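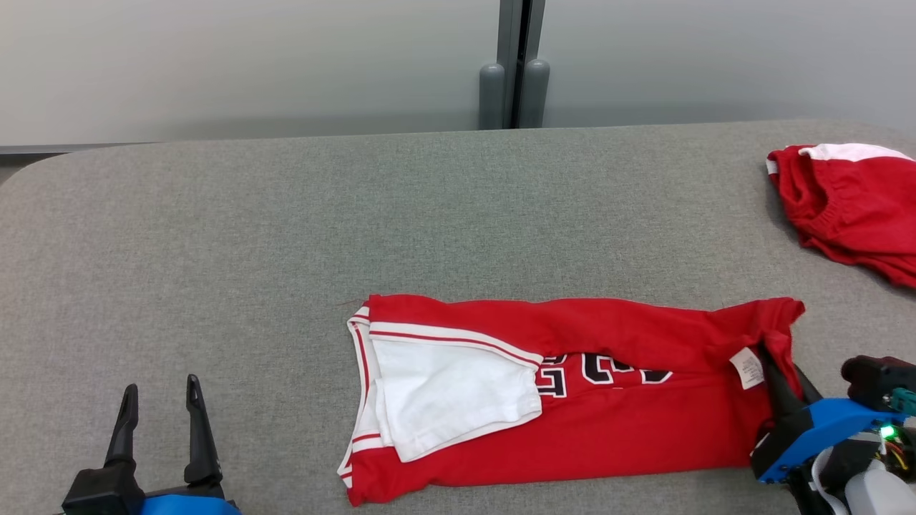

Gray woven upholstery against a pale wall.

FOR IMMEDIATE RELEASE
2019-04-29

Emedura Opens Fabric Take-Back Program to Small Shops

Emedura, the contract upholstery supplier, is opening its fabric take-back program to small shops and repair businesses. Sign-up starts today. Previously large accounts only.

Shops can send in offcuts and end rolls of any Ruchti weave, all 32 colors. No minimum weight. Bags are free, pickup is every 3 weeks. Sorted material goes to Pollotix for shredding and comes back as padding and felt. 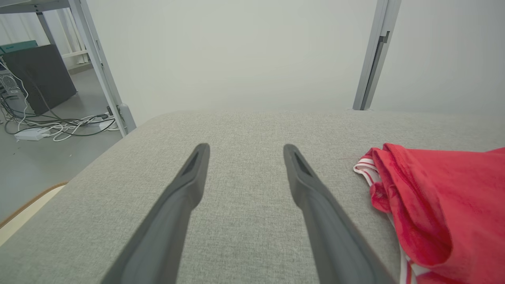 The pilot took in nearly 1000 bags from shops in the Drernura district, most of it plain grays and blues. Vinyl and foam-backed fabric can not be accepted at this time. Same for anything with staples left in, please check before bagging.

Places in the first round are limited to 511 shops. Second round opens in August, details to folow.

To register, call the Emedura trade desk or ask your delivery driver for a form. Swatch cards availble on request.

###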